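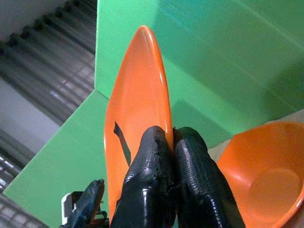 Orange bowl, held at the rim.

Biltasura Forum Archive
Progress report to the Tomness small grants desk, November

Where we are

The move off the old Harahap board software is further along than I promised in the spring and less far along than I told the members. Of the 3913 threads in the off-topic section, all but 193 now open on the new site with their replies in the right order. The 193 are the ones with polls in them. Harahap stored each poll as a kind of riddle, and the person who wrote the riddle left no notes.

The members' favorite thread, in which people take turns drafting laws for a planet none of them has been offered, came across whole. It has a constitution, two rival constitutions and a long quarrel over whether semicolons should be licensed. Several members wrote to ask if the quarrel had been saved. It has, and it has already started up again.

Search works. It will find any word you like, including in signatures, so a search for "moon" mostly returns one man's signature. We plan to leave signatures out of the index next month.

Money

Hosting at Anwood is paid through the end of the grant period. The image storage line is underspent, as most of the old pictures were linked from sites that have since gone to their reward. I would like to move what is left to the poll work, and will send the form once I can get it to open. 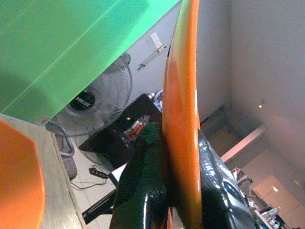
Moderation

There are 5 moderators on the new site, up from three. Syahrul Saragih wrote the new posting rules and got them down to a single page, which the members have answered with 101 replies. Most are in favor. A few want the rules typeset properly and have sent samples, with opinions on margins.

What slipped

The printed booklet of best threads. We asked members to nominate and they nominated their own. A second round is open, with self-nomination turned off, and so far it is very quiet.

Before the next report

Poll threads converted, or frozen as plain text with the totals typed in by hand.
Signatures out of search.
A decision on the booklet.
Old board switched to read-only, with a notice up first so that the shouting can be done in good time.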